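Donor wants to know what happened to a restricted gift, and we can't tell her. What now?

Posted in: Small Nonprofits > Donors and Thank-Yous

jamwood_annie

Hi all, long-time reader, first time posting. I do the donor letters for a small community workshop in Gerketholm called Jamwood. We run after-school classes and a tool library, and we have one paid person (me, 21 hours a week) plus a board that means well.

Last February a woman gave us a nice gift, by our standards anyway, and wrote "for the Flelport van" on the memo line of the check. The Flelport van was going to be our mobile workshop, out to Flelport twice a month. We'd put it in the winter newsletter with a little sketch and everything. We got 23 gifts for it altogether, most of them small. Then the van we had our eye on got sold to somebody else, the driver we had lined up moved away, and the whole thing just sort of went quiet. We never announced that it was off. We never announced anything!

The money is still sitting in our regular checking account. I can see it on paper because I kept a spreadsheet, but it isn't in a separate account or anything like that.

Now she has written me a very polite email asking how the van is doing and whether she could bring her grandson to see it. I have started a reply 10 times. My board chair says to tell her it's "still in development" and use the money for the spring classes, which do need it. That makes my stomach hurt a little. Do I have to give the money back? Do I have to write to all 23 people or only to the one who asked? And what do I say to her in the meantime, given that it's already been a week?

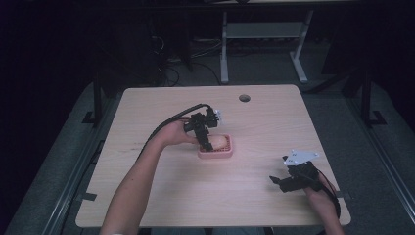 Photo: Katsuhiko Arai

One more thing in case it matters. A few of the van gifts came in through our website, where the donation page only had one button and no place to pick a purpose. Those people wrote "van" in the comment box. I've been counting them as van gifts, but my chair says a comment box doesn't count.

bookkeeper_in_boots

Please don't send the "still in development" email. If she finds out later (and people do find out later, Gerketholm can't be that big) you've lost her and everyone she has coffee with.

Write to her today, even if it's only four lines. Something like: "Thank you so much for asking. The van project has hit a wall and I should have told you sooner. Your gift hasn't been spent. I'm working with our board on what comes next and I will write to you again by the end of the month." Then do write again by the end of the month. A phone call would be even nicer if you have her number.

On the money itself, you asked people for a particular thing and they gave for that thing, so I'd treat it as restricted until somebody qualified tells you different. That includes the comment box people. They read your newsletter, they typed the word van, you know perfectly well what they meant. I've kept books for small groups for years and I have never once regretted being too fussy about this.

What we did when we had a roof fund that turned out bigger than the roof: we wrote to every donor, one page, and gave them a choice. They could have it back, or they could let us move it to something we named. We put in a reply card and a stamped envelope. Out of 84 letters hardly anybody asked for a refund, and a few people sent more. I about fell over. But don't assume that no reply means yes! Rules on that vary from state to state, and some states want you to go through the attorney general's office or a court before you change the purpose of a gift. Call whoever does your tax filing, or see if your local bar association has a free clinic for nonprofits. Ours did and they were lovely.

Also, open a second account. Or if the bank fees are silly, at least have your board see a monthly report with the van money on its own line, so that it never looks like spare cash. It sounds as if your chair sees a checking balance and thinks it's all spendable, and I kind of understand that – the bank statement doesn't say "van" anywhere.

mo_from_the_food_shelf

I'd just give it back. Less paperwork. We did that once with a freezer.

miyazaki_friends_sec

I agree with most of what Boots says. I'm secretary of a sister-city group (we're paired with Miyazaki) and we had a student trip fall through after we'd raised for it, so I've been the one writing those letters.

Two small additions. First, if you do refund anyone, remember they may already have claimed the deduction on their taxes, so say in the letter that they should check with their own tax person. We left that out and got some cranky phone calls.

Second, fix the wording for next time. Our appeals now all carry a line saying that if the project can't go ahead, or raises more than it needs, gifts will go toward our other student programs. Put it right on the page with the donate button and on the paper form too. It won't help you with the gifts you already have, I'm afraid, it only covers the ones that come in after.

And invite her and the grandson to come see one of your after-school classes anyway. She wanted to visit, so let her visit – just send the straight answer about the van first, so she isn't hearing it for the first time in your parking lot.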